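### 4.2 Garment and Bedding Retrieval

Laundry remains the weakest category in our evaluation. On rigid objects, the policy trained on the Cevano demonstrations places most items without intervention. On cloth it does not. Of the 1171 demonstrations retained after filtering, 200 involve fabric piled or hung over other fabric, and these account for most of the failed rollouts.

Two failure types dominate. In the first, the fingers close on two layers and lift both. In the second, the grasp is sound but the policy misjudges where one item ends, so that a blanket is pulled by its middle and the fold is never completed. Large prints make the second type worse: a seam or a change of pattern within one blanket is often treated as the border between two items. Black cloth has the opposite problem, with few visible folds to guide the approach.

Following Tehrani's protocol, we scored a trial as complete only if a single item was removed and the remainder left in place. Adding 32 corrective demonstrations per item reduced double grasps but had no measurable effect on boundary errors. We conclude that unattended laundry handling is not yet practical with this hardware. Figure 5 shows a typical fabric arrangement.

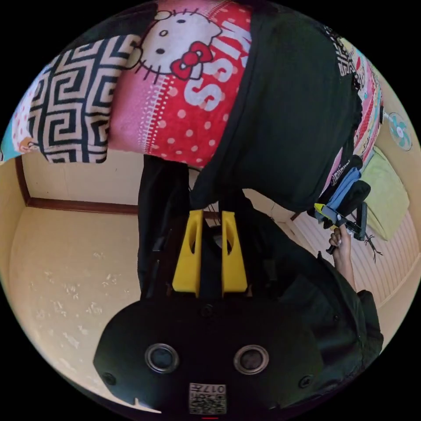 **Figure 5.** Wrist view toward mixed fabrics, with printed, patterned, and plain black cloth close together.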